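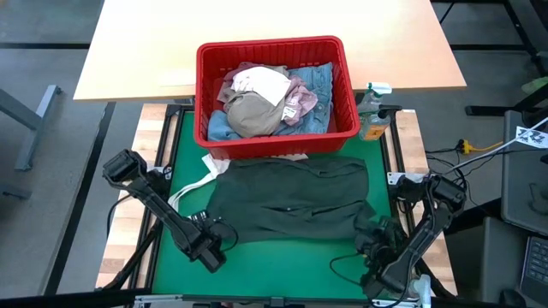 Colette Tessier folds for a living, sort of. She does the laundry for a guesthouse called Woster, and on her free mornings she shows people how to do their own without hating it. Caught her between loads. She didn't stop moving.

"Ask me fast," she says.

So, first question. Shirts. Why always shirts first?

"They're the fussy ones. Do towels first and you get lazy, then you're tired and there's a heap of collars looking at you." Lay it out, she says, smooth from the middle with both hands, sleeves in, then worry about the creases. Dark shirts show everything. "Green, navy, black. You fold a wrinkle into those and it stays till December."

She keeps a spray bottle within reach for the stubborn ones. A mist, a tug at the hem, leave it a minute. What's in it is usualy just water. Sometimes a little something that smells nice, she won't say what.

Baskets. She has opinions. Small, plastic, stiff sides. She had a big wicker one and gave it to her neighbor Danish Butt, who keeps firewood in it.

"A big basket is a place to forget things. A small one you get to the bottom of."

And denim? "Bottom. It's heavy, it'll squash a blouse flat." Buttons done up before washing, undone before folding, which I'd never heard and am still not sure about.

She learned the job from Gráinne Quinlan, who ran the linen room before her and timed everyone. A basket in 30 minutes, no talking. Colette does it in nearly the same now but talks the whole way through. She's 59 and says her back prefers a high table, hip height or over, never the bed. "You bend over a bed for a hour, see how you feel."

Does she ever leave it? Just let the clean stuff sit there, crumpled?

"Of course. At home, 2 days. 3 if it's socks."

Then the dryer buzzed and she was off down the hall, still answering a question I hadn't asked, something about pillowcases.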